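The founder of Stekport would like you to stop tidying your desk. Her company will do it for you, or at least tell you how, for a monthly fee that buys a 23-page workbook and a call with a coach.

I asked her what a person gets from the call that they wouldn't get from a free afternoon and a trash bag.

"Accountability," she said. "People know what to do. They don't do it."

She used the word five times in the first ten minutes. When I asked who is accountable if the desk is a mess again by June, she said that would be the client.

Stekport says its customers win back an hour a day. I asked where the number came from. She told me it was a survey of 1000 users. Had all of them answered? "The ones who were engaged answered." How many was that? She said she would have to check, and by the time this was written she had not sent it.

Her earlier business, Ponex, sold label makers and drawer dividers to small offices. It closed after two years. She talks about it without much regret. "We were selling boxes to people who already had too many boxes," she said, and for a moment I liked her a lot.

Then we got back to the method. Clients sort what they own into things that "serve" and things that "linger." I said that my tax folder lingers and I would be in trouble without it. She laughed and said everyone brings up the tax folder.
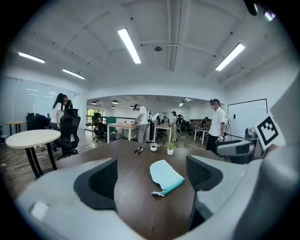
**WORK & MONEY**

Plants are allowed, it seems. So are pens, as long as you use them. The workbook sets a limit of 100 objects per room, and I asked whether a pair of markers is one object or two.

"It's whatever feels honest to you."

That is a strange way to run a limit, and I told her so. She said the number was there to start a conversation. The sales page calls it a rule.

She is now in talks with Jakab, an office furniture chain, about a line of desks with fewer drawers. I asked if they would cost less than desks with more drawers.

"No," she said. "They'll be priced as a premium product."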